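Page updated 06/06/2022. Prices are on the order form now, not here. Too many old ones floating around.

# Zarnen worktable, folding, item 2936

Long table for shop, classroom, sewing room, mail room, wherever. Folds flat, stands on edge against a wall, one person can set it up if that person isn't in a rush. Two people is nicer.

Top is 73 inches long. Not six feet even, a little over, so measure the closet before you order. We get calls.

Comes in white, tan and a dark brown. White sells the most by a mile. Brown is the one to get if you're using it for paint or plants or anything that drips and you don't feel like wiping right then.

## What's in the box

- the table, legs already on, folded in
- 12 screws in a bag (6 for the handle kit, 6 spare, keep the spares!)
- handle kit
- four rubber feet, push-on
- one sheet of instructions, the drawing on the back is for the older hinge, ignore it

No tools included. Phillips screwdriver is all you need. Don't use a drill for the handle, the holes strip and then you're calling us for a plug.

## Who it's for

People who need a lot of flat space some of the time. Cutting fabric. Wrapping orders. Stuffing envelopes. Seed trays in March when every windowsill is full. Puzzles, the big ones. Grading. Church supper, sure, but there are cheaper tables for that and you should probably buy one of those.

Not for: engine blocks, fish tanks, standing on. Please don't stand on it to change a light bulb. We know everybody does.

## Legs and lock

Steel legs, powder coated gray. Each pair swings out and locks with a slide ring. Ring has to drop all the way down over the joint. If it's stuck halfway the leg feels solid and isn't. Push down, hear the click, then give the table a shove sideways before you load anything on it.

New rings are stiff. They loosen up after a couple weeks. A bit of candle wax on the joint helps, oil just collects dust and gets on your sleeves.

Height is fixed on this one. If you want to go up and down you want the Celgate, see farther on.

Rubber feet go on last. Bit of dish soap inside, twist, push. They're snug so they don't walk off when you drag the table, which you will. On carpet you can leave them off. On a wood floor don't.

## The top

Wipes clean with a damp rag. Ink, glue stick, coffee, all fine if you get to it the same day. Permanent marker, rubbing alcohol on a cloth, small circles, done. Nail polish remover will dull the finish and there's no fixing that so leave it in the bathroom.

Scratches. OK so yes it scratches. Any white top does, and on white you see every one, because the dirt gets down in them. A craft knife straight on the top will leave a line and we don't cover that under the warranty. Lay something over it. Cutting mat, big board, even a flattened carton. A dark board on a white top also makes small pale stuff easier to find, pins and beads and bits of thread, and cuts down on the glare if you're under shop lights.

Size the board a little smaller than the table if you can, so there's an edge left to wipe and somewhere to put your coffee. Lift it now and then and clean under it. Grit gets in there and then you're sanding your own table every time the board slides. Ask how we know.

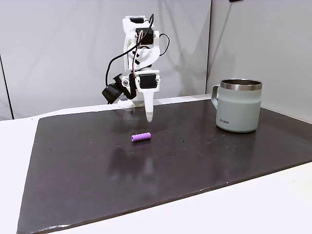
## Heat

Not a heat-proof top. A mug is fine. An iron is not, a glue gun lying on its side is not, pan off the stove definitely not. Put down a trivet or a folded towel or an ironing pad.

Leaving it in a hot car, also no. The edge band lets go at the corners. If that's already happened: wood glue, masking tape, overnight, and next time bring it in the house.

## Moving it

Handle goes on the long side, center. Put it on even if you think you won't carry the table much. Without it you end up holding the leg brace, which pinches.

Fold the legs one end at a time. Table on its side first, on a blanket or the carton. Don't fold it while its standing, the free end comes down fast.

For stairs go backward on the way down with the table on edge, legs facing you. Two people. Elevator, stand it up tall, fits in most of them. Doesn't fit in a small hatchback with the seats up. Fits with the passenger seat laid back and nobody in it.

## Storing it

On its long edge, against a wall, leaning a little. Flat under a bed is fine too if the bed's long enough. Not in a damp basement, the finish is good but the underside isn't sealed as well as the top and it will cup over a winter. If it's the basement or nothing, put it up on two scraps of lumber and keep it off the wall.

Stacking: lay them top to top, then leg side to leg side, and put cardboard between. Don't pile them higher than you can lift the top one off safely.

## Which one do I want

**Zarnen 2936**, this page. Fixed height, folds, the everyday one. Most people.

**Celgate.** Crank height. Heavier, costs more, takes longer to set up, and once it's up you won't want to put it away. Get this if your back hurts or if two people of very different height share it. Does not fold flat, the crank sticks out.

**Grosmont.** Same length as the Zarnen but narrower, no handle. Good behind a couch, or along a hallway, or as a second table for the printer and the tape gun. Legs are the same legs, so the rubber feet and rings swap over.

**Bermúdez bench.** Not a table but people ask. Goes with any of the above, seats two adults or three kids who get along. Sold single. The tan does not match the tan of the tables exactly. Different supplier, we've complained.

If you're stuck between two, get the Zarnen. You can always add a Grosmont later and push them together in an L. Heights line up. Tops don't clip to each other so there's a small gap, pencils will find it.

## Getting it level

Most wobble is the floor. Before you write to us, turn the table end for end and see if the wobble stays in the same spot in the room. If it does, floor. Fold a bit of cardboard, tuck it under the foot, move on with your day.

If the wobble moves with the table:

1. Check all the rings are fully down.
2. Check each rubber foot is pushed on the same amount. This is nearly always it.
3. Look at the brace, where it crosses. There's a bolt. Finger tight and then a quarter turn.
4. Still going, send us a short video with the legs in view and the item number. The sticker is on the underside by the handle holes.

## Care, short version

Damp rag. Dry rag. No scouring powder, no steel wool, no bleach straight out of the jug. Mild dish soap for greasy stuff. Melamine sponges work but go easy, they're sandpaper really, you'll get a shiny patch.

Legs, wipe down if you've had it outside. Chips in the coating will rust, dab of gray touch-up paint takes care of it. We don't sell the paint. Hardware store, bring a photo.

## Spares

We keep slide rings, rubber feet, handle kits and brace bolts. Feet come in a set of four only. Tops on their own we don't sell anymore, shipping one was almost as much as shipping the table.

Older tables: if your ring is round wire and not a flat band, you've got the old style and the new rings don't fit. Tell us which when you order. We have a few old ones left in a drawer and when they're gone they're gone.

## Shipping and returns

Ships in one carton. Driver leaves it at the door, doesn't bring it upstairs. Open it the same day and look at the corners, thats where the damage is if there's any. Take pictures of the carton before you throw it out.

Returns ok if it's unused and the carton's in decent shape. Handle screwed on counts as used, sorry. Custom orders and floor models, no returns.

Schools and offices can pay by purchase order, put the item number on it and a phone number for whoever will be there to open the loading door. Orders have sat on the dock over a missing phone number more than once.

## Asked a lot

**Can I leave it outside?** Afternoon, yes. Overnight, no.

**Sewing machine?** Fine. Put it over a leg and not in the middle, less bounce. A serger at full speed will make the whole thing hum a bit, rubber mat under it helps.

**Can I clamp stuff to the edge?** Yes with a pad. Scrap wood under both jaws. Bare metal clamps leave dents on the underside and sometimes crack the edge band.

**Can I cut it down?** You can, we can't stop you. Warranty's over at that point and the core swells if you don't seal the cut.

**Smell?** A little when you first unwrap it. Open a window, gone in a few days.

**Matching chairs?** No.

Brown is on backorder right now, white and tan are in stock. If you want brown put your email on the order form and leave the payment part blank, we'll write when the truck's in.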